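**Re: [judinau-robotics] Tidy-up task, are we ready to call it done?**

From: Eusebio Restrepo
To: club list

Mio wrote:

> Hi all,
>
> Good session. By my log the arm finished the tidy-up task in 11 of the last 20 runs, and most of the misses came early, before we retrained. I'd like to write this up as "clears a table of mixed trash" and send it in with our entry for the Brevmont showcase. Apaza's team already has a video out and theirs only does cups.
>
> Plan for Sunday: film two clean runs, cut them together, done. If anyone objects, speak up now, please. The form wants a one-line claim and I'd like that line to be strong.
>
> Mio

I object, a little. Mio, I know how many evenings you've put into this, and the arm is a lot better than it was in April. I still don't think we can write that sentence.

Start with "mixed trash." The setup is the gray chest, the glass top, a plastic bottle on its side and a paper bowl, with the clear bin on the floor to the left. Those are the things we trained on. I went through the training list again last night, all 200 demos, and the bottle is the same kind every time. I don't remember one where it started out standing up. If a judge puts down a banana peel, what happens? My guess is the gripper goes for the spot where the bottle usually is.

Then the 11 out of 20. Does that count the runs where somebody nudged the bowl back toward the middle between tries? I was in the room for a couple of those and I would have called them misses. The log only has a yes/no column, so I can't tell from the sheet. Also, "most of the misses came early" worries me. If we retrained partway through, that's two different models and we shouldn't be adding them up.
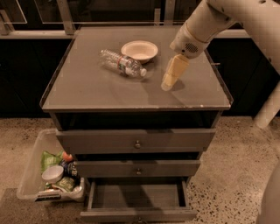 The glass bothers me too. It reflects the lights, and the gripper has to come down very close to it to get hold of a bottle lying flat. Put the same task on a matte table at Brevmont and I have no idea if it gets better or worse. Neither do you, I think. We've only ever run it in the one spot.

And the drawers. The draft says the robot "can also put items away in drawers." Has it ever opened one without a person starting it? I've seen the bottom one pulled all the way out before a run, which is fine for testing, but then we need to say so. Same with the bin. It's always on the same side, and I'd bet that moving it a foot would break everything.

What I'd be OK with for the one-liner:

- "Picks up a bottle and a bowl from a known tabletop and drops them in a bin"
- plus the real success rate, one model, no resets by hand
- plus one uncut video, including a miss if there is one

Yes, it sounds smaller. Last year Vendix came to the showcase with a big claim and a cut-together video, and the first judge asked for a live run. I was standing at the next table. I don't want to be that table.

For Sunday, can we do 20 fresh runs before anybody films anything? Same weights all the way through, one person scoring, and a column for "touched by human." I'll do the scoring and bring the tape to mark where the chest goes. If it gets 15 I'll write the strong version of the sentence myself.

Also, whoever has the spare charger, please bring it back.

Eusebio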